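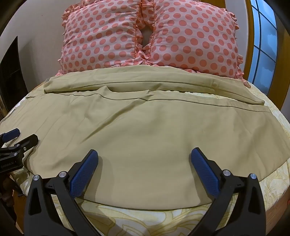 Latetdale Linen Hire started with an argument over an invoice. Valquíria Bittencourt was managing 2 small inns at the time, and the big-city laundry that supplied them had charged her for sheets she had never seen, let alone slept on. She called to complain and was put on hold for 45 minutes. By the time a person picked up, she had priced a used washer. We have been hiring out, washing and mending bedding for inns, rental cottages and summer camps ever since, and we do pick up the phone. Most of what we send out is plain, because most guests want to be asleep, but we carry patterns too, and a pink pillowcase with big coral-orange polka dots and a ruffle round the edge looks better against a plain tan sheet than it has any right to. Valquíria was against dots for years. She has softened.

## What we do

You tell us how many beds you have and how often people leave them. We bring clean linen, take away the used linen, and keep doing that until you sell the place or stop speaking to us. The hire price covers washing, pressing, small repairs and ordinary wear. It doesn't cover hair dye, candle wax or the thing that happened at the lake house, which was settled out of court and in cash.

We stock sheets in the usual sizes, plus a few sizes that only exist because somebody's uncle built the bunks himself. If your uncle built the bunks, please measure them before you call. Then measure them again, the other way.

We don't sell mattresses. We have opinions on them and will share these if asked. Jhair will share his anyway.

## Where we are

The works is in the old Skollitz button factory at the bottom of the hill, next to the creek. The Skollitz family made buttons there until zippers got the better of them, and we still find buttons in the floor. There's a jar by the front desk. Help yourself.

The building has 3 floors, and for reasons that made sense to a button maker, the loading door is on the second. Our vans back up the ramp from the alley. If you're visiting, don't use the ramp. Use the green door on the creek side, and push it harder than seems polite.

## The people

**Valquíria Bittencourt** owns the company, sets the prices and reads every complaint. She answers them by hand, in ink, and a few customers have been known to complain again just to get another letter.

**Byung-chul Ham** runs the wash floor. He came to us from a hotel with its own laundry in the basement and was pleased to learn that we had windows. He is the reason our whites are white. He'll tell you it is mostly a matter of not overloading the machine, and he is looking at you when he says it.

**Yhon Ticona** does repairs. Ruffles, piping, torn hems, elastic that has given up on life. Yhon trained as a tailor and made wedding suits for a while, but he says pillowcases gain less weight between fittings.

**Jhair Taipe** drives the long route, out past the reservoir and back. He knows every dog on it and which ones are bluffing.

**Alcides Echeverri** handles bookings and bills. He took over the books in a June that we all remember, when every camp in the county opened in the same week and our old system printed each delivery note in alphabetical order by pillow. He threw the old system out. The new one is a wall chart, a telephone and Alcides.

## The machines, for those who ask

People do ask, usually husbands. The main washer is a Kombo, bought secondhand and painted a blue we didn't choose. The press is a Pullex, older than Jhair, and it hisses when the weather changes. We looked into replacing it a while back and the salesman was very pleasant. Then he watched it do a king sheet and went quiet, and we gave him a coffee and he went home.

Wash water is warmed partly by the heat that comes off the dryers. We'd love to claim this was done for the planet. It was done for the gas bill, and the planet is welcome to its share.

## Things we've been asked to put on this page

Our order number for new customers starts at 1061. There weren't 1,060 before you. Alcides thought it looked more established.

We don't use perfume in the wash. Your sheets will smell of nothing much. If you want lavender, it grows very well in a pot, and you can put the pot in the room.

Lost property found in linen bags is kept for one season. At the moment we have a chess clock, a retainer, several single socks and a very good flashlight. The retainer can be mailed.

Yes, we can do one-off hires for weddings and reunions. Please book before you send the invitations, not after. We can do a lot with short notice, but we can't iron faster than the Pullex is willing to go.

## Getting in touch

Call between 7 a.m. and 4 p.m. and you'll get Alcides, or Valquíria if he's at lunch. Letters are also fine. If you're nearby, come by in the afternoon — mornings are loud — and Byung-chul will show you around, provided you don't lean on anything.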